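Herkura Tabletop Kitchen
Progress report to the Grindier Fund, second period

The grant covers the buying, sorting and listing of small kitchen items for the tabletop set at Callholm. Most of the buying was finished in August. Since then we have worked on the item list and on a standard layout for the table, so that the same things go back in the same places after each session.

The list now has 429 entries. Every dish, cup and piece of play food has its own line with a color, a size and a storage bin. The breakfast and snack groups are complete. The baking group is still short of trays.

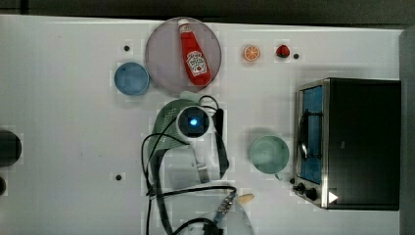
Ketchup on its plate, with the blue bowl, orange slice and strawberry. The toaster oven is on the right.

The layout starts with the plate and the ketchup bottle, which lies on it. The small blue bowl goes beside the plate, and the orange slice and strawberry go on the other side. We tried standing the bottle up at first, but it was knocked over too often and we dropped that version. A larger layout adds a green bowl, a banana and a small red fruit. 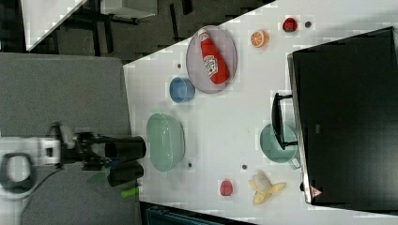

Page last changed: October 2021

The teal mug belongs to the larger layout and may be laid on its side. Mugs came from Fang and arrived in two deliveries. We sent back 5 that had chipped rims, and the replacements have been received and listed.

The banana is the kind with the peel partly open. It has been useful because it looks different from each side, and we would like to buy more fruit of this type from what is left in the budget line. 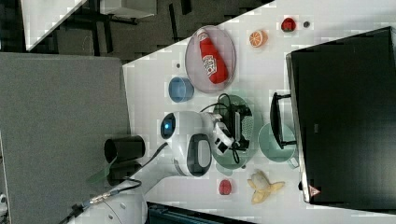
One of the session leaders wrote that the small fruit gets mixed up when two people clear the table at once, and asked for a separate bin for anything red. We have added the bin. The same person asked for a printed layout card to keep with each set, and a draft is being tested.

Setting out the table from the bins takes seven minutes with the card. We have packed 30 sets so far. Still open are the baking trays, the lids for the larger bins and a second check of the bowl sizes, which were measured across the rim in some entries and across the base in others.

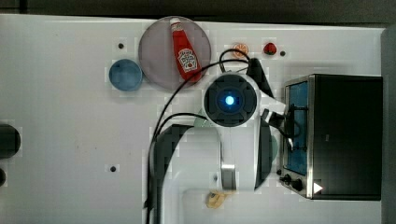 Could the plates be listed by size as well as by color, a reader of the last report asked, as the color names were hard to match to the items. Sizes are now in the list for all plates and will be added for bowls once the second check is done. The spending sheet will be sent separately.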